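# Pond margin depth for newts at a restored site
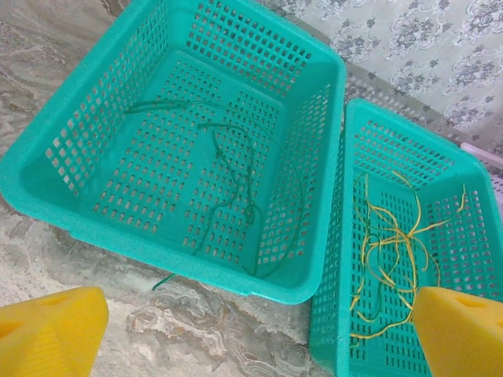

We manage a small wet meadow near Jetville and dug a new pond in March, 47 m from the nearest ditch. The lining is natural clay. The north bank came out steeper than planned, with a drop to 400 mm close to the edge. Is this a problem for smooth newts, or should it be regraded before next season?

**naledon_wetlands**

One steep bank is acceptable if the south-facing side is shallow. Newts lay on submerged plants in warm, shallow water, so put the effort there. A slope of 1 in 20 on the sunny side is enough. Regrading now would cloud the water and may damage the clay seal.

Check for fish first. The ditch matters more than the bank: if it floods into the pond, sticklebacks will get in and larval survival will be poor whatever the slope.

**Jitaru**

just leave it, ours is steep all round and has newts

**Stellanus**

Agree with the first reply on fish. Two additions:

- Do not bring in plants from another pond. Crassula spreads from very small fragments.
- Leave rough grass between the pond and the nearest hedge. Our site has 194 m of unmown strip and most adults found on land were under logs in it.

If you do regrade, do it in late autumn when the water is low, and work from the bank.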